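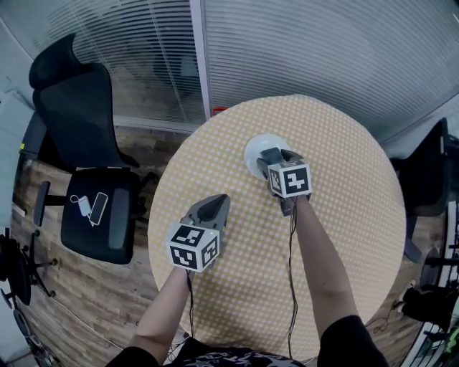 Fourie Community Rooms
Progress report to the Pirnulance Fund, second half of the grant
Prepared by Ayanda Motaung, with figures from Amarachi Balogun

1. What this report covers

The grant was made to furnish and open the ground floor room at Ruvham Street as a shared place to work, meet and eat. Our last report ended in March, when the floor was finished and most of the furniture was still on order. This one covers the time from then until now. It deals with the furniture, the tables and their coverings, how the room is being used, what we have spent, and what is left to do.

2. Floor

The wood-plank floor has held up well. The mix of brown and gray in the planks hides dust between cleanings, which the cleaning crew sees as a drawback, and they have asked for the room to be swept every evening instead of every other evening. We have agreed to this. There is a small lift in one plank near the door to the hallway. The supplier has looked at it and will reset it under the warranty. We have put a mat over it for now.

The office chairs roll easily on the planks. We were worried about marks from the casters and checked the areas around the tables at the end of each month. There is some dulling of the finish close to the tables but no scratches that can be felt by hand. We priced clear floor mats and decided against them, as they slide and people trip on the corners.

3. Tables

The application asked for long rectangular tables. After the first open evening we changed the order to round ones, with your approval. People who come alone are more willing to sit down at a round table that already has someone at it, and the staff can get past on all sides. The drawback is storage. Round tables can't be pushed together or lined up against the wall, so on days when the floor has to be clear we move them into the hallway. This takes two people.

The tops mark easily, and we decided early on to keep them covered. The tablecloths are pale yellow with a grid of small white dots. We chose a light color because the room gets little daylight in the afternoon. They have been a good buy so far. The dots make it easy to see whether a cloth is on straight, and the yellow doesn't look dingy under the ceiling lights the way the plain white samples did. Two of the cloths have coffee stains that have not come out and we have moved those to the back of the rotation.

We would not buy a longer cloth. The first samples hung low enough to catch on the arms of the chairs when people pulled in, and one cup was broken that way.

4. Chairs

The chairs are secondhand office chairs bought through Hullitz, who clear out offices and resell the contents. They are black, on casters, and the ones with mesh backs are the most popular. They are a better chair than we could have bought new for the money. People stay seated longer than they did on the folding chairs we used at the start, and we have had no complaints about backs since the change.

Points to note:

The armrests take up room. With the arms on, fewer chairs fit at each table than the plan showed. We looked at taking the arms off, but older visitors use them to stand up, so they stay on.

Empty seats get used as shelves. Phones, chargers, bags and coats end up on the nearest free chair, and then the chair isn't free. Chargers and phones are also what gets left behind most often. We keep a box at the desk for lost items and it is emptied at the end of each month.

The casters pick up hair and thread and need to be cleaned out. This has been added to the monthly list.

5. Power

This is the weakest part of the room. The outlets are all along the walls and the tables are in the middle. We do not allow cords across the floor, so anyone who needs to charge something has to move to the wall or ask at the desk. The electrician has given us a price for floor outlets, which is more than the amount left in this line. A cheaper choice is a charging shelf by the entrance, and we would like to go ahead with that - see section 8.

6. Use of the room

Amarachi keeps the sign-in book. In the period covered by this report 137 different people signed in at least once. Many came more than once, and the book does not capture those who walk in for a few minutes to ask a question. The busiest time is mid-morning. Late afternoon is quiet and we may close earlier in the winter months.

The morning group uses the tables mainly for paperwork and crafts. The evening group cooks in the kitchen next door and eats in the room.

7. Spending

Furniture and tablecloths are fully paid. The saving on the chairs covered the cost of the extra cloths and the change to round tables. The amount not yet spent is $2000, all of it in the line for lighting and power. No money has been moved between lines without your agreement.

8. Remaining work and requests

Reset the lifted plank by the hallway door. No cost to the grant.

Build the charging shelf by the entrance. We ask for your approval to use part of the unspent amount for this and to drop the floor outlets from the plan.

Replace the two stained cloths. This will come from our own funds.

Add coat hooks along the wall opposite the kitchen, to keep coats off the chairs. Also from our own funds.

The final accounts will follow once the shelf is in. Questions about the figures can go to Amarachi Balogun, and anything about the room itself to Ayanda Motaung at the Ruvham Street office.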